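The standard advice on kitchen and canteen equipment is to write down the capacity and leave the rest to the supplier. I think this is wrong, and I think the missing field on most purchase sheets is the repair interval: how long an item can be used before a part has to be replaced, and whether that part can be bought at all.

Capacity is easy to specify. A table seats four, a bowl holds two quarts, a cart carries 380 pounds. These figures are measured once, under load, on a new unit. They say nothing about the hinge pin, the caster bearing or the edge band, and those are the parts that fail first.
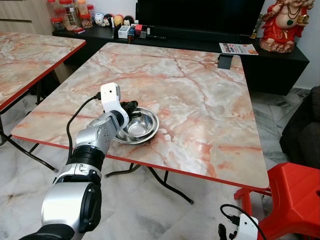 ## What the load rating leaves out

Take the folding table. The top almost never breaks. Failures occur at the leg pivot, where a rivet carries a shear load each time the table is opened on an uneven floor. A riveted pivot cannot be tightened. A bolted pivot with a locking nut can, with a common wrench, in less than a minute. The price difference at the factory is small, and the catalogs I have read do not mention which kind is fitted.

The canteen at Kirow kept a log of its furniture for 27 months. It covered 344 items. The entries are short and badly spelled, but they show the same pattern on every page: tables were withdrawn for loose legs and chairs for missing feet – rubber tips that cost less than a cup of coffee. The tips had been made in a diameter that the maker, Tenum, later dropped. Sound frames were scrapped over them.

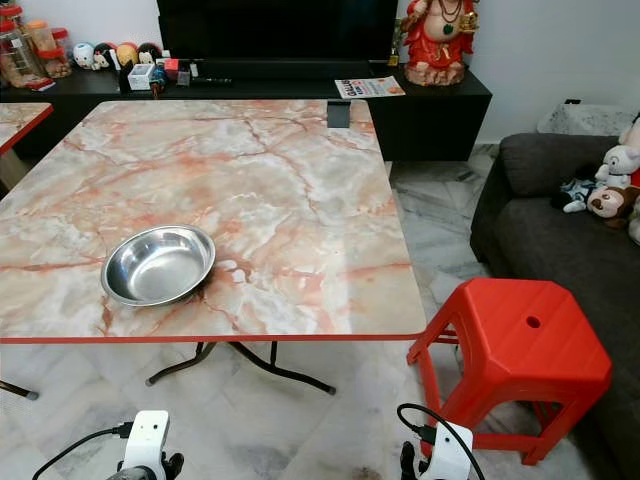 A buyer could object that this is a stockroom problem, solved by ordering spares with the first delivery. That works for one site with one model. It fails when purchases are spread over several years, as they usually are, and the store ends up holding three sizes of tip that look alike and do not interchange. Spares also cost money to hold, and they get lost.

The better remedy is to state the requirement before purchase. I would ask for four lines on the sheet:

- fastener type at each moving joint
- size of each wear part, in a standard dimension
- period for which the maker will supply it
- tools required to fit it

None of this needs a laboratory. Effiong already prints the first two on its carton labels, and its prices are in line with the rest of the market. Kandano supplies the information on request, but the request takes weeks and the answer comes as a scan.

The effect on cost is hard to state in general. On the Kirow log, a parts budget of 700 dollars would have kept most of the withdrawn tables in service – far less than the replacements cost. One log is weak evidence. It is still more evidence than the load rating offers, and I would like to see other sites publish theirs in whatever condition they are in.

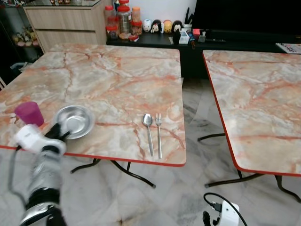

KIROW, July

A note on bowls and other plain metalware, which readers of an earlier draft asked me to include. They have no joints and no wear parts, so the four lines do not apply. Specify the gauge of the sheet and whether the rim is rolled or cut, and leave the remaining fields blank.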